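Gindo kitchen arm kit opens for orders in Fultonton

If you've ever finished cooking dinner and wished something else would deal with the counter, there's good news out of Fultonton this week. Murnirance has opened orders for Gindo, a kit that puts a robot arm on a regular kitchen counter and sets it to work clearing, sorting and putting things back where they belong.

The kit has been on trial since spring, and we've been itching to see it go on sale. It rents for $459 a month, with the arm, a gripper, a wrist camera and a tablet for setup all included. There's also a one-time $210 visit in which a technician fits the base, checks the reach and walks the arm through your cabinets and drawers. You can't skip the visit, and having watched one, we wouldn't want to. The technician spent most of a morning on a single drawer with a sticky runner, and by lunch the arm was opening it on the first pull.

What makes Gindo fun to watch is how ordinary its jobs are. Plenty of kitchen robots want to cook for you. This one mostly wants to know where the cutting board goes. You show it the counter the way you like it, give each spot a name on the tablet, and then ask for a reset when you're done. It works through the small stuff first, then the trays and boards, and asks before it touches anything it isn't sure of. Those questions pop up on the tablet with a view from the wrist camera, and you tap an answer.

The camera is the part that has come along most since we first looked at Gindo. It sits down by the gripper, so it gets a close view of whatever the arm is about to pick up. Kitchens are hard on a camera like that. Stone counters shine, varnished wood shines, and the light over the sink is never the same at breakfast as it is at night. Early on, a bright streak across a board could stop the arm cold. The current software handles glare far better, though we did see it pause twice over a steel mixing bowl before making up its mind.

Overlapping things are the other big test. Real counters are piles: a tray half on top of a board, a wrapper left in the tray, a few scraps of lunch beside the wrapper. Gindo has to decide what comes off first, and it now does this with hardly any help. Flat boards are still its slowest pick. There's so little edge to grab when a board sits flush on the counter that the arm will often slide it toward the open side first, then lift. It's slow, and we loved it.

Knives get their own rules. Out of the box, the arm won't pick one up. It will work around a knife, or it will stop and ask you to move it. Murnirance says knife handling will come as an optional setting later on, and only for knives kept in a block that the technician has set up. That seems like the right call to us, even if it means you're still putting away the sharpest thing on the counter yourself.

The longest trial so far has been at Moreira, a shared kitchen on the east side of Fultonton where home bakers and small caterers book time by the hour. The arm there has been through 253 resets, most of them between bookings. People who use the space told us the handoff between cooks has gotten a lot smoother, and the one complaint we kept hearing was about speed. A full reset of a messy counter can take 26 minutes. For a busy kitchen that's a long wait — for a home kitchen after dinner, when you're on the couch anyway, it hardly matters.

A few things to know before you sign up. The arm needs a solid counter and a clear stretch of wall behind it. It doesn't wash anything, and it doesn't wipe, so crumbs are still your job. Noise is low, a soft whir you stop noticing after the first day. Rental runs month to month after the first three, and the technician will come back once at no charge if you rearrange your kitchen.

The monthly price will keep it out of a lot of homes for now, and we hope it comes down. Still, this is the first kit of its kind we've used that felt ready for a kitchen people really cook in — one with good boards, hot pans and a counter that never stays clear for long.

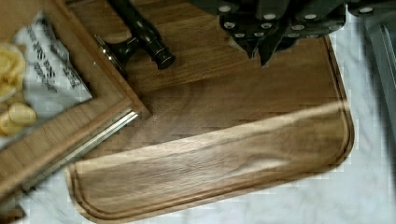
Orders are open to addresses in Fultonton only, with the first installations set for November. Murnirance says it will add nearby towns once it has trained more technicians, and you can leave your zip code on the Gindo page to hear when yours comes up.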